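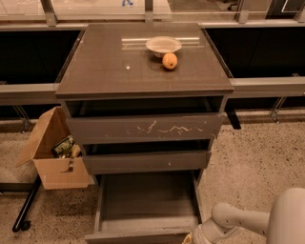

Three-drawer cabinet, second item under Furniture.

Vullden Residents' Association
Minutes, March meeting, Monday, 7:00 p.m.

Present: 15 members. Hemant Pal in the chair, Gaurav Lodhi taking notes.

1. Minutes of the last meeting
Approved with one fix. The Mugo Street gate code was changed in January, not February.

2. Water pressure
Units on the top floors still get weak flow before 8 a.m. Zondport quoted for a new booster pump and a 1000-gallon tank. Members asked for the pump to be priced separately. Hemant will call them.

3. Parking
The six visitor spaces stay as they are. Stickers have gone out to 93 units. Unit owners without one should see Gaurav.

4. Furniture
The bookcase goes to the second floor landing. The gray cabinet has scratches on the top drawer. Agreed to keep it and repaint the drawer fronts. The glass top stays.

5. Other business
Complaint about late deliveries at the Zotora side entrance. Carried over.

Meeting closed at 8:20 p.m.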